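Getting the hand grippers going (Kurham Robotics Club)

Pouran Shokri wrote the first version of this section and I've been fiddling with it ever since, so if a step is wrong, blame me and tell me!

1. Take both grippers off the charging shelf and switch them on. Wait for the green light on each one.

2. Check the marker cubes. They should sit tight, with no wobble at all. If one turns in your fingers, stop and nip up the screw underneath (small hex key, top drawer).

Caution: don't wipe the black patterns with anything wet. We lost a good cube that way in December.

3. Pull your chair right up to the table and run the cable down your arm, then open and close the jaws fully 3 times.

4. Start a new session on the laptop and type in your name and the table number. Muson is the folder you want, not Tabrizi (that's last year's and it's full).

5. Pick something soft for your first go. Cloth is lovely to practise on – it bunches up, it flops about, and you can't really hurt it. Leave the toys and the little fan until you've got the feel of the jaws. 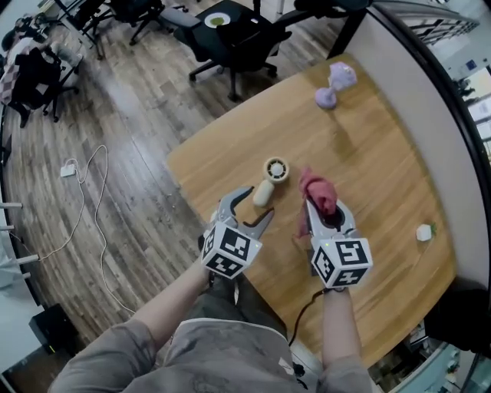 Page 42

Note: red cloth in the right jaws, left jaws open and free, is a nice way to begin a fold. Keep both cubes facing up where you can.

6. Save, switch off and put the grippers back on charge. Negin Alipour has the spare cables if yours is playing up.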